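Vamcombe House Guide, Section 4: The Microwave

Everything in the kitchen at Vamcombe comes with instructions, including the drawer that sticks (see Section 7). The microwave gets a section to itself because it generates more messages to us than the boiler, the parking and the neighbor's rooster put together.

Before first use

1. Check that the plug is all the way in. The outlet is behind the bread bin, where the electrician felt it belonged.

2. Leave a clear hand's width on both sides. The oven breathes through its slots and does not care for tea towels draped over them, however nicely folded.

3. Make sure the turntable sits flat on its ring. If it rocks, lift it out and try again. If it still rocks, there is a pea under it. There is usually a pea under it.

4. Put nothing on top. The top looks like a shelf. Gevberg, who sold us the kitchen shelving, will happily sell you a shelf.

CAUTION: Never run the oven empty. If you need to test it, use a mug of water.

Opening and closing the door

5. Wait for the oven to stop before you open the door. Opening it halfway through does stop the cooking, but you then have to work out how much time was left, and you won't.

6. Swing the door wide before you reach in. A half-open door and a full bowl of soup have met before, and we had to repaint.

7. Close it with the flat of your hand until it clicks. Slamming adds nothing except noise.

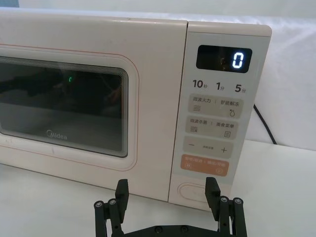
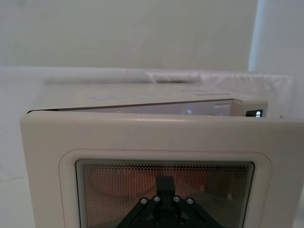
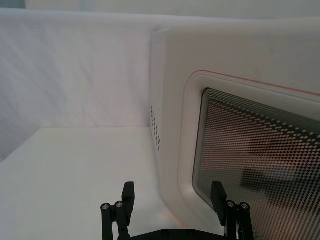
The red line around the window is trim. It does not light up, and it does not mean the door is hot.

A note left in the guest book last September complained that step 7 is wrong for anyone under five feet: you have to push at the latch side, low down, or the door bounces back at you, and why does the guide assume everyone has long arms? We tried it from a kitchen chair and the note is right. Push at the latch side, low down.

Setting the time

8. The panel is in Chinese. The three labels you want have numerals on them and sit directly under the display. 10秒 is ten seconds, 1分 is one minute and 5分 is five minutes.

9. For most leftovers, start with one minute, stir, and see. Five minutes is a long time in the life of a slice of pizza.

10. 微波火力 is microwave power. 智能解冻 is smart defrost. How smart depends on the chicken.

NOTE: A 0 on the display is nothing to report to us.

CAUTION: No foil, no metal trays, no gold-rimmed plates. The Nijs dinner plates in the left cupboard have a gold rim. The plain ones in the right cupboard do not, and there are 12 of them, so please don't tell us you couldn't find one.

Cleaning

11. Unplug the oven. Wipe the inside with a damp cloth and a drop of dish soap, then dry it.

12. For anything baked on, heat a microwave-safe bowl of water with a slice of lemon for a minute or two, leave the door shut for a while, and wipe again. Let the bowl cool before you lift it out.

13. Don't poke at the mesh in the window. It is supposed to be full of holes.

If the oven stops responding altogether, unplug it, wait one minute and plug it back in. If that fails, leave a message in the Pillside booking app and use the stove, which is covered in Section 5.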